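**Come and teach a robot arm with us at Clostus (paid sessions, Grokstead)**

We are looking for patient, curious people to spend a few hours showing our robot arms how to do small jobs with their fingers. You don't need to have touched a robot before, and you certainly don't need to code. If you have ever helped a toddler with a shape sorter — or grumbled your way through flat-pack furniture — you already know the sort of concentration we mean.

Each session lasts 95 minutes, including a proper tea break. You sit at a desk with a hand controller and steer the arm while it copies your movements, and we record each attempt. We start everyone on easy reaching and lining up over a board with cut-out shapes, and you go at your own speed from there. 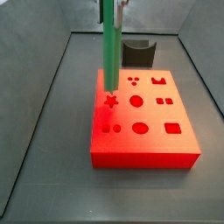 Some people take to it straight away and some need a whole session before their hands settle, and we are very happy with either. Wobbly attempts are kept too, so please don't fret about them! One of us will be in the room with you throughout, and you can stop for a rest whenever you like.

We pay £180 for 2 sessions, plus bus or train fares. You should be 18 or over and comfortable sitting and using one hand for a while. Left-handers are especially welcome, as we had far too few of you in June.

Sessions are held at the Trornine building, Unit 432, Owusu Road, Grokstead, with step-free access from the car park. To put your name down, ring the front desk or drop in, and tell us which mornings or afternoons suit you.

Posted November 2024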